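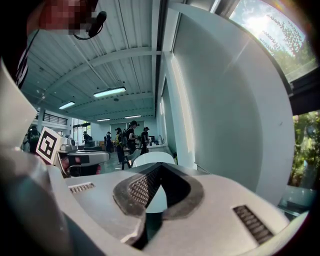

So I finally finished The Lamps of Mernine, all 681 pages of it, and I've been walking around in a bit of a daze since Sunday. If you've never heard of Gwion Voyle you're in good company. I hadn't either until I pulled this one off the dollar shelf for its spine (dark green, gold letters, slightly chewed).

What little I know about him comes from the introduction. He was a schoolmaster's son, he clerked for a shipping office called Prothero and hated it, and he wrote four novels in the evenings at his landlady's kitchen table. The first three sank. Mernine sold 600 copies in its first year, which his publisher thought was a disaster and Voyle thought was wonderful. He wrote to his sister that he couldn't picture 600 people in one room, let alone all of them cross with him about the ending!

And oh boy, the ending. I won't spoil it, but if you get to page 554 and think you know who has been putting the lamps out, keep going.

The plot, more or less: a surveyor named Trakov comes to a harbor town to draw a map and keeps getting the same street wrong. He measures it again and again and it won't come out. Meanwhile he's lodging with the Tronow sisters, who haven't spoken to each other in years and pass notes through him at breakfast. I could have read a whole book of those breakfasts. The marmalade chapter made me laugh so hard I had to put my tea down.

It does drag in the middle. There's a long stretch about harbor dues that I'm pretty sure is Voyle getting even with his old bosses, and I skimmed some of it (okay, a lot of it). The love story is thin too. Trakov proposes in one paragraph and we never hear how she took it until two chapters later, when she's suddenly wearing a ring.

But the writing! He describes fog as "the town thinking it over," and I've been saying that to people all week.

Next up is his second novel, The Salt Clerk, if I can find it. The library has a copy listed as missing since March, so if you've got it under your bed, please take it back. I'm next in line.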